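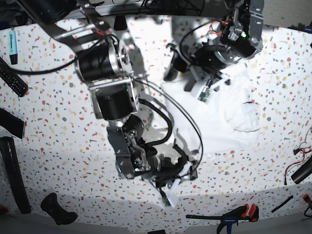 Getting a coffee ring out of a terrazzo benchtop

Good news first — most rings come up with things you already own, and it's a really satisfying job! I did ours in Preturdale over one cup of tea.

Mix 30 grams of bicarb soda with enough water to make a thick paste. Spread it over the mark, cover it with cling wrap and leave it for 12 hours. Lift the wrap, let the paste dry out, then wipe it off with a damp cloth.

Still a shadow? Do it again. My worst one took two goes and I was thrilled with the colour afterwards.

Skip the vinegar and lemon, as acid dulls marble chips. If your sealer has worn off, reseal once the stone is properly dry. I do mine every January.

Updated 18/05/2019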